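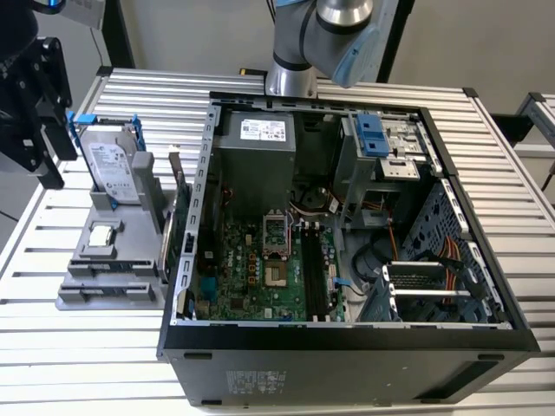

Gratinix – Demontagezelle für Desktop-PCs

Zwei Arme, ein Arbeitstisch, eine Teileablage. Gratinix zerlegt Altrechner und legt ab, was noch verwertbar ist: Festplatte, Prozessor, Steckkarten. Gehäuse liegend auf den Tisch, Seitenwand vorher ab. Rest macht die Zelle.

Für wen: Refurbisher, Recyclingbetriebe, IT-Abteilungen mit vollem Keller. Ab 1.000 Geräten im Jahr interessant, drunter lieber erst anrufen.

Was sich am Arbeitsplatz ändert
Weniger Schrauben, mehr Prüfen. Bei Effiong in Lenberg läuft die Zelle seit Dezember, nach der Umstellung arbeiten dort immer noch 2 Leute pro Schicht an der Linie. Die sortieren vor, schauen die Teile durch und greifen ein wenn was klemmt. »Meine Handgelenke merken den Unterschied, dafür steh ich jetzt mehr am Bildschirm. Daran muss man sich gewöhnen«, sagt Fatima Tamuno aus der Demontage. Kollegen bitte früh einbinden – am besten schon beim Aufbau, nicht erst zur Abnahme.

Einweisung: 2 Tage vor Ort, Bedienung und Störungen. Programmierkenntnisse braucht es dafür nicht. Neue Gehäusetypen lernt Ihr Team mit uns zusammen an, danach alleine.

Ablage
Feste Plätze für die ausgebauten Teile, Einsatz wechselbar. Andere Fächer auf Anfrage, bitte Maße mitschicken.

Nicht geeignet für Notebooks und All-in-One-Geräte. Stark verbogene Gehäuse bitte von Hand, die halten nur auf.

Lieferung durch Rarkby, Aufbau inklusive. Stromanschluss und ebener Boden müssen vorhanden sein. Ersatzgreifer sind seperat zu bestellen, Lieferzeit derzeit etwas länger.

Stand 9. Januar, Preise auf Anfrage.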